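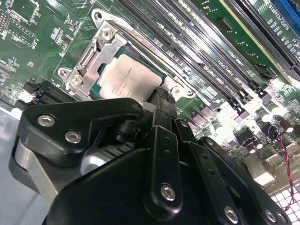

Ticket 1007 -- office PC shuts off, no warning
Opened by: Celina Tomaszewski, Drotstead front desk
Assigned: Lena Śliwiński
Status: open, waiting on part

10 September 2022
User reports the PC goes dead mid-invoice. No blue screen, no error. Comes back if you wait a bit, then dies again. Started after the desks got moved.

Swapped power cord, no change. Moved off the power strip to the wall outlet -- ran longer, still died.

Event log: just the usual "shut down unexpectedly" entries, 6 of them. Nothing before them worth reading.

Memory test overnight, passed. Reseated both sticks anyway. Cleaned the dust out of the heatsink, new paste, fan spins fine. CPU temps ok at idle and ok under load so its not heat.

Roman Zalewska says he had the same thing on the Gajewski machine and it was the supply. Borrowed his spare, ran 2 full days with no shutoff. Put the old one back and it died before lunch. Good enough for me.

Ordered replacement thru Zembridge, order 569. Spare stays in untill it shows up. Celina knows to save often.

To do: back up the invoice folder, label the old supply BAD so it doesnt go back on the shelf. Close when new one is in.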